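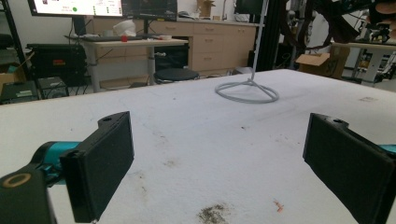

Ticket 808 - Table condition and cable placement before recording, Ultcombe lab
Opened by: Sunee Intarasuk
Assigned to: Marcelino Nogueira
Status: Closed

29 January 2020, Sunee
Station 2 does not meet the start-of-session rules. There are stains and scuffs on the white tabletop, including a dark smudge, and a coil of gray cable is lying at the base of the pole. Rule 4 says no loose cable on the work surface. Rule 6 says the surface is wiped before the first take. Please confirm whether episodes 127 to 171 can stay in the set.

Marcelino
Checked. The grippers were open and empty at the start, so rule 2 is fine. Rule 4 is a fail. On rule 6 I can't say - some of those marks don't come off with the normal wipe.

Sunee
Then try the Stestik cleaner on a corner first. If a mark stays, log it on the table sheet and carry on. A logged mark is allowed.

Marcelino
Done. Two marks stayed and are on the sheet. Cable is now tied to the pole, off the table. Does rule 4 cover a cable that is out of reach of the task?

Sunee
Yes, the Pacheco wording is "any cable on the surface". I will ask them to add a line about poles. Keep the episodes, tag them "surface-note", and use the new setup from 172 on.

Marcelino
Tagged. Closing.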